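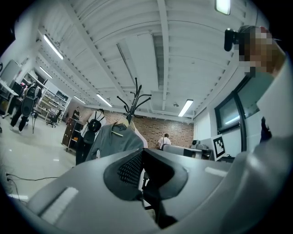
Notebook, Wednesday, started 9.40 am

Task today is again the coat rack. Take a garment on its hanger from the rack, carry it, hang it back on another arm. Vlasta and I chose it because at home everybody does it without thinking, and no machine we have tried does it well enough that I would leave the room.

State of the data before we start: 3,364 demonstrations in the Nutow set, of them 882 with clothes on hangers. The rest is folding, boxes on shelves and wiping of tables. I still think the clothes part is too small, and also too uniform. Too many were made with the same stiff shirt.

Morning notes

Hanger hook over a curved arm is the difficult moment. The arms of this rack go up and outward, so the hook must come from above and a little from behind. If it comes straight from the front it touches the arm and the hanger turns in the fingers. A person corrects this with the wrist and does not notice. The policy from August (trained by Pavlović's script, old version) pushes harder instead, and the garment swings.

Vlasta noted that people look at the hook and almost never at the cloth. I agree, but for a machine the cloth is the thing which hides the hook. Long garments are worse. They cover the neighbour arm and then the next choice of arm is bad.

Mesh on the inner side of the fingers holds the hanger better than the smooth pads we had. I am not sure about thin wire hangers. To be tried.

Asked Vlasta to slow down at the release. She opens the fingers before the hook is fully seated, because she knows by feel that it will drop in the right place. It is fast and nice to watch and I think it is bad teaching. We discussed it for too long. Agreed: half of the demonstrations with slow release, half in her natural way, and we compare.

11.50. Changed the order of work. First all short garments, then the long ones.
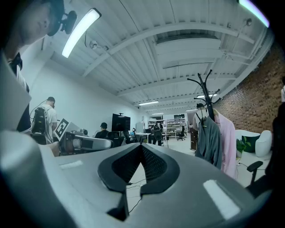

Jonellow Workshop Book, No. 2, p. 200

Afternoon

The long pink garment is now my favourite test. On the rack it looks easy. When you lift it, the lower part comes later than the upper part, and the weight in the hand changes during the carry. The cardigan is heavier but behaves more like one body.

Question for the group, please write your opinion under this entry: do we count it as success when the garment is on the rack but one shoulder has slipped from the hanger? Nuleline's protocol says yes, the hanger is on the arm, task finished. My mother would say no. I mark these as "hung, not tidy" in a separate column until we decide.

About the bigger question, whether a machine can already do this chore in a normal flat. My opinion today:

Taking off the rack: nearly. I would trust it with a shirt.
Carrying: yes, if the floor is free and the path is wide.
Hanging back: not yet. Maybe with one garment on an empty rack, but who has an empty rack.
Choosing the arm with the most free space: no, it takes the nearest one.

The last point interests me more than the grasping. We spend many hours on fingers, and then the thing fails on a decision that a child of six can make. Vlasta does not agree, she thinks the decision comes by itself with more varied demonstrations. Possible — but then we must vary the rack too, and turn it between the trials.

To do

Wire hangers, thin and thick.
Rotate rack by a quarter after each group.
Write to Pavlović for the new script, the old one drops the last second of every recording and exactly there is the release.
Vlasta: check labels of the slow release group.
Ask for a second rack with straight pegs.

Finished 5.15 pm.
Arben Obradović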